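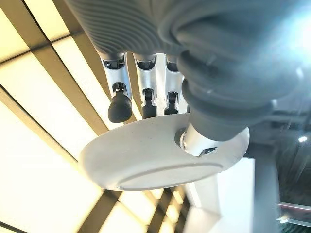 28 January 2026

We have been in the Rarndale apartment long enough now that I have opinions about the kitchen, and most of them are about the dishes. The last place had no dishwasher. For years I washed everything by hand in a sink the size of a shoebox and dried it on a towel. Having a machine was supposed to be the end of all that. It wasn't quite, so I'm writing down how we do it now, partly so I can stop explaining it to people who stay over.

The first rule is that pans don't go in the machine. We own a cream-colored frying pan that I bought from Gillano for 40 dollars, and I ran it through the dishwasher every night for the first couple of weeks. The surface went dull and eggs started to stick. It recovered some after I rubbed it with oil and left it alone, but it has never been as good as it was. Now it gets a soft sponge, warm water and a drop of soap, and then it stands on edge in a rack to drain.

The rack took some thinking. I had one on the counter at first and it used up the only stretch where I can chop anything. It also dripped. The water ran along the back under the windows and sat there, and I was wiping it up twice a day. A small black wire rack set down in the right end of the sink fixed both problems. The drips go down the drain. I lose that part of the basin, but the sink is large and I only ever needed half of it.

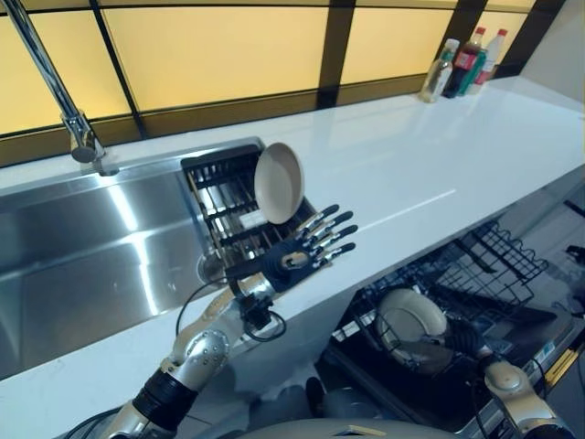 Do you need to rinse plates before they go in the dishwasher? Scraping is enough for most of them, and I only rinse for egg, oatmeal or melted cheese if the machine won't be run until the next day.

I used to rinse everything until it was practically clean, which meant I was washing each plate twice. When I stopped, the plates came out the same.

Plates go in on edge with the face toward the middle. I leave a gap between the deep ones. If two of them lean together, the food stays in the spot where they touch and I end up doing that one by hand anyway. Bowls are worse. I still haven't found a way to load bowls that I like – they either fill with water or take up the room of three plates.

Sharp knives stay out. So does the cutting board, after the old one split down the middle. Glasses go in, except for the two from Adwood with the painted rims, which were a gift and have already lost a little of the paint.

The sink itself I wipe down last. Stainless steel shows every water spot, and with the light we get from those windows it shows them from across the room. A dry cloth does more than any of the sprays I tried. I go around the base of the faucet too, where a white crust builds up if I skip it for a week. Vinegar on a rag takes it off – leave it wrapped there while you do something else.

I'm still looking for a better drying mat for the odd things that don't fit in the rack. Cârstea has one I like the look of, but it's longer than the space I have for it. I'll measure again in February, after the shelf goes up.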